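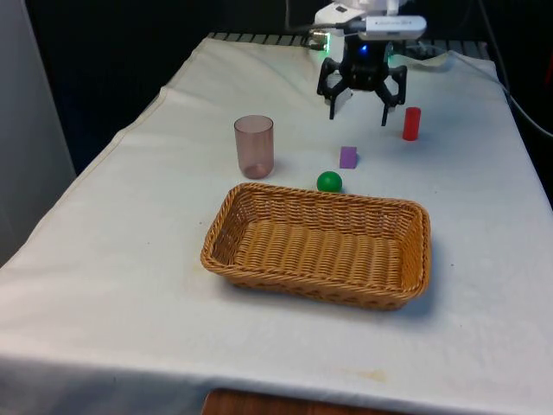
Una cesta tejida, con su borde trenzado todo alrededor.

¿Cómo se sostiene una cesta si no lleva ni clavos ni pegamento?

Seguro que en tu casa hay alguna cesta – para el pan, para la fruta o para esos calcetines que perdieron a su pareja – y seguro que nunca te has parado a mirarla despacito. Pues ve a buscarla, que te espero.

¿Ya la tienes? Fíjate bien en las tiras. Una pasa por delante, luego por detrás, luego otra vez por delante, y la de la fila siguiente suele hacerlo justo al revés. Cada tira aprieta un poquito a sus vecinas, y entre todas se sujetan con tanta fuerza que la cesta aguanta un montón de manzanas. A esa fuerza, la que aparece cuando dos cosas se rozan y no quieren resbalar, la llamamos rozamiento.

Muchas cestas se hacen con mimbre, que son las ramitas largas y finas de unos arbolitos llamados sauces. Secas se parten, ¡crac!, así que antes de tejer se dejan un buen rato en remojo para que se doblen sin romperse. En Ustalport, el cestero Villads Egilsson usa 300 varillas para sus cestas más grandes, esas en las que cabría un perro dormilón.

Prueba tú con tiras de cartulina: por encima, por debajo, por encima... ¡y a tejer!

Texto: Kári Frandsen

Compartido 300 veces · 5 comentarios

Comentarios
Abuela Lola: Mi nieto ya ha tejido un mantel para sus muñecos.
Nico, 8 años: a mi se me solto una tira pero la volvi a meter

También te puede gustar
¿Por qué flotan los barcos?
Cómo se hace un nudo que no se suelta
De la oveja al jersey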